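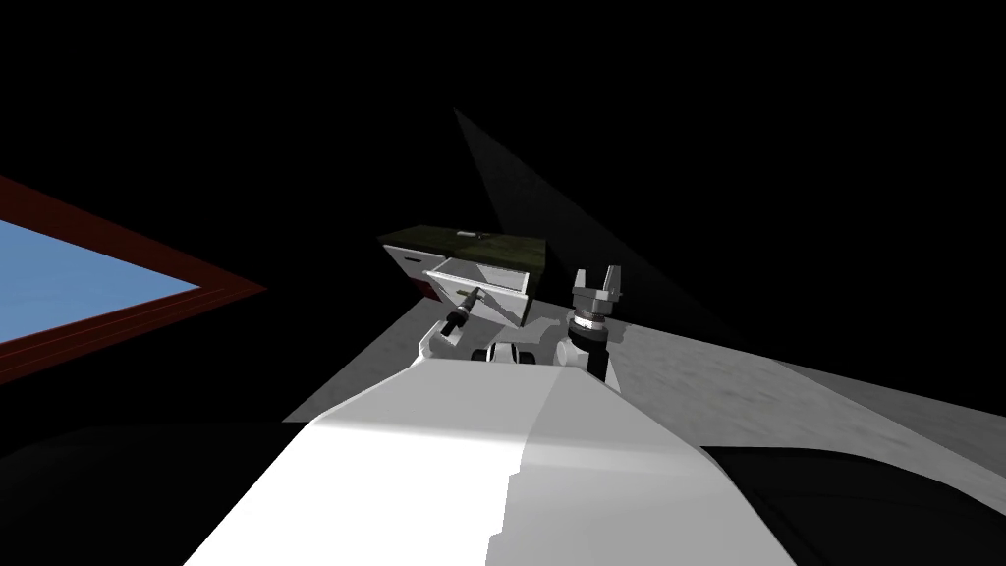
Head view, simulated drawer task, left gripper at the open drawer.

Lighting randomization was the last item on my November list, and it cost more time than the other six put together. The Skitow policy takes three camera streams, one from the head and one from each wrist. I had been randomizing the lights once per episode and assuming that covered it.

It didn't. Of 363 evaluation episodes, 35 failed before the arm made any contact, and most of those had a hard shadow boundary crossing a wrist view. Low-resolution shadow maps give the boundary a stair-stepped outline, and the encoder seems to treat that outline as geometry. Saliency maps put more weight on the shadow than on the part casting it.
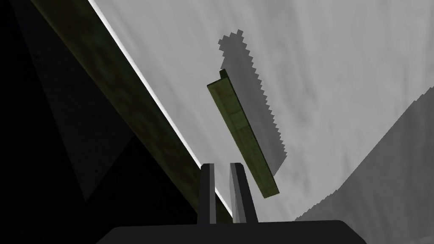
The fix I settled on is dull. Shadow map resolution is now sampled per episode along with light angle, and shadows are switched off entirely in a fixed share of training episodes. With that change, and nothing else touched, failures before contact dropped from 35 to 19 on the same seeds. Training time didn't move.

What remains looks like a different problem. In the leftover cases the wrist stream carries very little texture — flat surfaces, black background — and the policy stalls. I tried masking the wrist streams at random during training, which helped the stalls and hurt the final approach. I haven't found a masking rate I like.
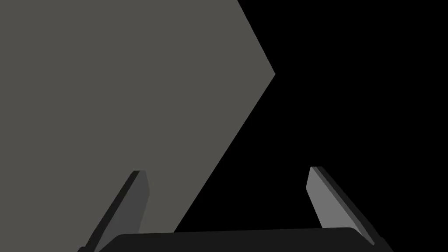
Anderson Bezerra wrote: Did you try feeding wrist depth alongside color? We saw the same stalling on Sikell, and depth removed most of it, though we had to add noise to the depth before it carried over to hardware.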